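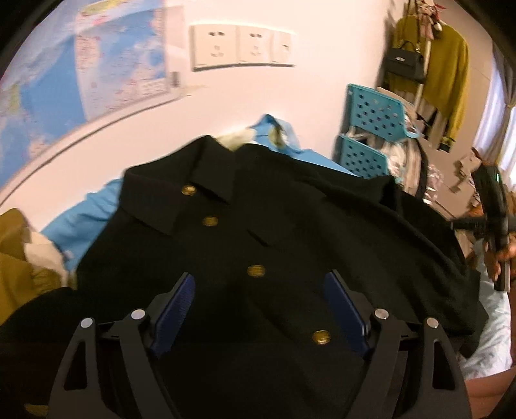 Why does Skuvadeck show "Not compatible with your device" in the Play Store on a Skekik tablet that ran the previous version?

The 4.2 release of Skuvadeck raised its minimum API level and added a camera autofocus requirement to the manifest. The Play Store filters on both. Skekik tablets with the fixed-focus rear camera fail the second check even when the Android version is high enough, so the listing is hidden or grayed out.

Ticket opened by: Parisa Rashti
Assigned to: Colleen Turcotte
Opened: 22/03/2018
Status: Closed, workaround supplied
Component: Android client, install and update

3 shares
5 comments

Reported problem

Skuvadeck was removed from one Skekik tablet during a factory reset and cannot be reinstalled. Searching the Play Store by name returns no result. Opening the listing through a direct link shows the compatibility message and no Install button. A second Skekik with the old version still installed keeps working but is not offered the update.

Environment

Tablet: Skekik, Android 6.0.1, stock firmware
Previous app build: 4.1, build 103
Free internal storage: more than 2000 MB
Account: same Google account on both tablets

Comment 1, Parisa Rashti
Cleared cache and data for Google Play Store and Google Play Services, restarted, signed in again. No change. Removed and re-added the Google account. No change. Date and time are set automatically.

Comment 2, Colleen Turcotte
Please confirm the Play Store country and whether the tablet is managed by any device policy. Also send the output of:

adb shell pm list features

Run it on the reset tablet, not the one that still has the app.

Comment 3, Parisa Rashti
Country is United States. No device policy. Output attached. I see android.hardware.camera in the list but nothing with autofocus in it. Sideloading the 4.2 APK from our Swati file share also fails. The progress bar stops at 70 percent and then I get "App not installed."

Comment 4, Colleen Turcotte
Two separate faults.

The store filter is the autofocus entry. The 4.2 manifest declares android.hardware.camera.autofocus without required="false", so the store treats it as mandatory. The package installer does not enforce that entry, so it does not explain the sideload failure.

For the sideload, compare the file size on the tablet with the one on the share. The copy you sent me is truncated and fails signature verification. Download it again over Wi-Fi and check the SHA-256 against the text file in the same folder before installing. Unknown sources must be enabled under Settings, Security.

If 4.2 still refuses to install, run adb install -r with the full file path and paste the error code. INSTALL_FAILED_OLDER_SDK would mean the API level. I do not expect that on 6.0.1.

Comment 5, Parisa Rashti
Checksum did not match on the first copy. Second copy matches and installed without an error. App opens, sync with Skeltasum completes, all 4000 records are present. Barcode scanning is slow at close range but works from farther back. Same file installed over build 103 on the other tablet and the settings were kept.

Resolution

Workaround: install the 4.2 APK manually after verifying the checksum. Tablets set up this way do not receive store updates until the manifest is corrected. The manifest change is logged against 4.3 as a separate item. Disable Unknown sources again after installing.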